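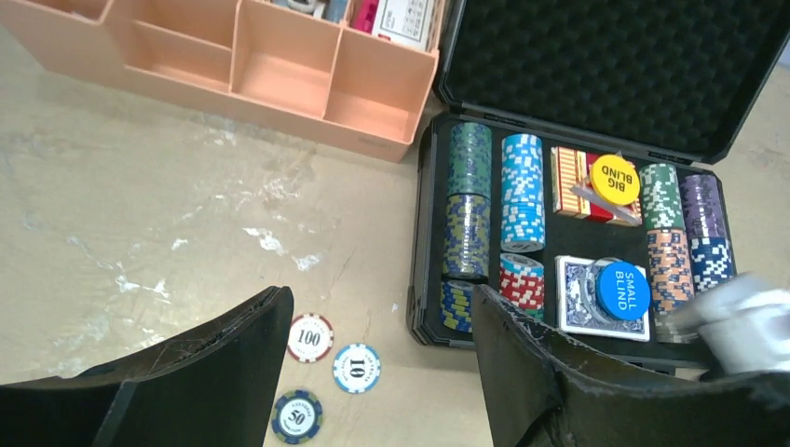

Figure 3. Wrist camera view of the open poker chip case, with three loose chips on the table.

4.2 Open-day demonstration

We showed the two-arm cell to visitors at the Prellerport open day in September. Over 160 people came through in 17 short sessions. The task used a chip case with slots for chips and two decks of cards. Visitors chose which loose chips to use, and an operator started each run. We logged 102 runs under the Pullimora controller, with no changes to its settings between sessions.
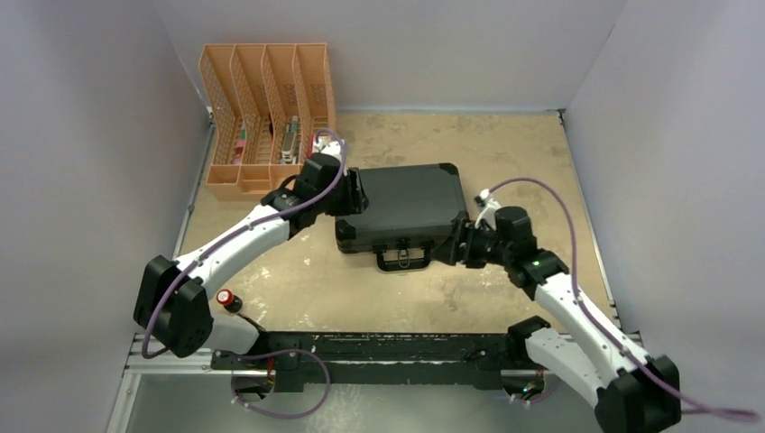 Figure 4. Closed case between the two grippers, handle toward the front rail.

Most questions from visitors were about the lid and the clasp. Timing results are given in Section 4.3.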